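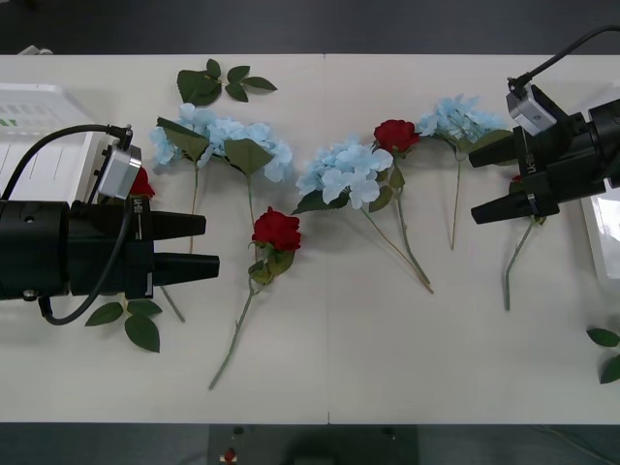 Last updated: November, for the second printing

Chapter 8
Writing the Letter You Don't Want to Write

I got my first job in customer relations at a firm called Brovari, which sold kitchen benchtops, and I spent most of my first month there apologising. I was terrible at it! I apologised too much, I apologised for things that weren't our fault, and once I apologised to a man who had rung up to say thank you. So if you've come to this chapter feeling a bit nervous about putting the word "sorry" on company letterhead, you're in good company.

In Chapter 7 we looked at how a business listens: the surveys, the phone logs, the comment cards and so on. Now we get to what it says back when a customer is cross. I'm sticking to letters and emails to one person. Public statements get their own chapter later on (they're a different animal, and the lawyers turn up much sooner).

Let me start with a case I use every year in my own classes. Schnyder was a mid-sized removals company, and one winter its booking system sent the same moving slot to two lots of customers. The number affected was 1346 households. The general manager, Velimir Tomić, wrote one letter and sent it to all of them. It was 34 lines long. The word "sorry" turned up in line 29, after a fair bit about the history of the company, the new software and how hard everyone had been working. My students usually start to groan at line 10.

What I like about this case is that Velimir meant every word. He'd been in the depot until midnight helping to sort out the trucks, and he wanted people to know it. But put yourself on the other end, sitting on a box in an empty flat with the keys due back at noon, and you don't much care who stayed up late. You want to know when the truck is coming and who's paying for the motel.

Compare that with a note from Semel, a small chain of dry cleaners, after it lost a customer's wedding suit:

"Dear Mr Bugti, We lost your suit and I'm sorry. I've looked in both shops and at the laundry, and I haven't found it. I'll ring you at 4 pm tomorrow either way. If it hasn't turned up by then we'll pay for a new one of your choosing."

Four sentences! Yasir Bugti kept that note, and he let me print it here. He told me he was still annoyed when he read it, but he'd stopped composing his own letter in his head. I think that's a pretty fair measure of whether an apology has done its job.

Now, a few terms before we go on. When I write "the complaint", I mean what the customer says went wrong. "The harm" is what it cost them, in money or time or plain embarrassment. "The remedy" is what you're offering to do. Beginners mix up the first two all the time, and I still do on a bad day. A late parcel is a complaint. A birthday with no present is the harm, and your letter needs to show you've noticed it.

In section 8.1 we'll take Velimir's letter apart and put it back together in a better order. Section 8.2 is on tone, with some drafts from Clornus, a furniture hire business whose replies were so cheerful that customers thought they were being teased. Section 8.3 covers what to do when you don't think you were in the wrong (my favourite, and the one that starts arguments). There are 35 practice letters at the back of the book, and I'd have a go at the first few before you read on, even if you make a mess of them. Keep your drafts, too. You'll need them for the rewriting exercise in section 8.2.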